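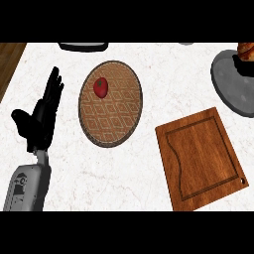

Choosing a Surface for the Lasano Street Kitchen

Our project for this term was to help plan a small shared kitchen on Lasano Street, and we spent far more of it on countertops than any of us would have guessed back in July! The budget for the worktop was $2000, and the first quote we got, from Haddad, came to $3186 with fitting, so we had some thinking to do.

We narrowed it down to 2 finishes, a white marble pattern with faint veins and a plain oiled wood. We liked how bright the marble look was (the room only has one window, and it faces a wall), but the wood felt friendlier, and people in the neighborhood told us so, often at great length and over very good coffee.

We asked 20 neighbors which one they would rather cook on, and 14 picked the marble pattern. Their main worry was stains, so we left beet juice and turmeric on sample tiles overnight. The turmeric won on the wood, I'm sorry to say. A second quote, from Ciltska, is still on its way.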